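Temthorpe Works, Meeting Room 2
Minutes of the bench and consumables meeting
Tuesday, February 11, 2020

Chair: Ghassan Tarawneh
Present: Assembly, Stores, Inspection, Facilities
Apologies: Purchasing (written note received, taken under item 4)

1. Minutes of the previous meeting

Agreed as a correct record with one change. Under item 3 the second delivery of bench covering was listed as going to Rukulport. It went to Temthorpe and was booked in here. Stores to correct the copy on the shared drive.

2. Actions brought forward

2.1 Drawer labels for the inspection bench. Done.

2.2 Replacement of the task lamp on bench 3. Not done. The lamp supplied has the wrong clamp for the thickness of the bench edge. Facilities has returned it to Nassar and is waiting for a credit note before reordering.

2.3 Offcuts of covering. Stores has kept all pieces longer than 200 mm. Shorter pieces have been thrown away. Assembly asked for the limit to be raised, as pieces of that size have not been used for anything in the past year. Left as it is until the next stock count.

3. Bench covering

3.1 The Altberg covering in taupe brown has now been in use for 28 days. Inspection reported that small dark parts are easier to find on it than on the old black rubber. Pale parts are also easy to find. Brown and bronze-finish fixings are not, and these should be sorted in a tray.

3.2 Glare. The matt finish is better than the previous covering but does not remove reflection completely. The overhead lights still give a pale patch towards the back of the bench when seen from a low seat. Facilities will try a diffuser on one fitting before any change is made to the others.

3.3 Edges. The chair asked whether the covering should be glued down. Facilities advised against it: the bench tops are on hire until the end of the lease and adhesive would have to be cleaned off. Double-sided tape along the front edge only was agreed. The back edge is to be left free so that the covering can be lifted for cleaning.

3.4 Cleaning. Damp cloth and mild soap only. Solvent wipes took the finish off the sample piece within a week. A notice is to go up by the sink.

4. Consumables

4.1 Purchasing's note gives the spend on consumables for the quarter as 819 pounds, against a budget of 750. Most of the excess is tape and gloves. Accepted without further discussion.

4.2 Markers. The present stock is mixed and comes from three orders. Inspection wants one barrel type throughout so that the bench racks can be drilled to a single diameter. Stores pointed out that the slim type runs dry sooner. Agreed to buy the slim type and to order in packs of 7, one pack to each bench.

4.3 Colour use. Yellow is for marking items to be checked again and is not to be used on finished parts. Other colours stay as on the existing chart.

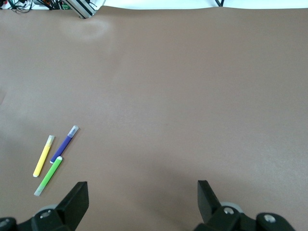

4.4 Markers are to be capped and returned to the rack at the end of each shift. The day shift has been leaving them on the covering. Inspection has found ink marks on two benches at Rukulport, neither of which came out with soap. The chair will raise this with both shift leaders.

5. Cables and fittings at the back of benches

5.1 Cables are to be kept behind the line of the covering. Clips to be fitted where there is a fixing point, and hook-and-loop ties used elsewhere. No cable ties, as these have been cut off with knives and the covering scored.

5.2 Aluminium profile with open slots should have end caps where it meets the covering. Stores has caps for the smaller section only. Sizes for the rest to be measured and passed to Purchasing.

6. Any other business

Assembly asked for a second waste bin by bench 5. Agreed.

7. Actions

Correct previous minutes: Stores
Chase credit note from Nassar: Facilities
Diffuser trial, one fitting: Facilities
Cleaning notice: Inspection
Marker order: Purchasing
Speak to shift leaders: G. Tarawneh
Measure profile for end caps: Assembly
Bin for bench 5: Facilities

Next meeting to be held at Rukulport, date to be sent round by the chair.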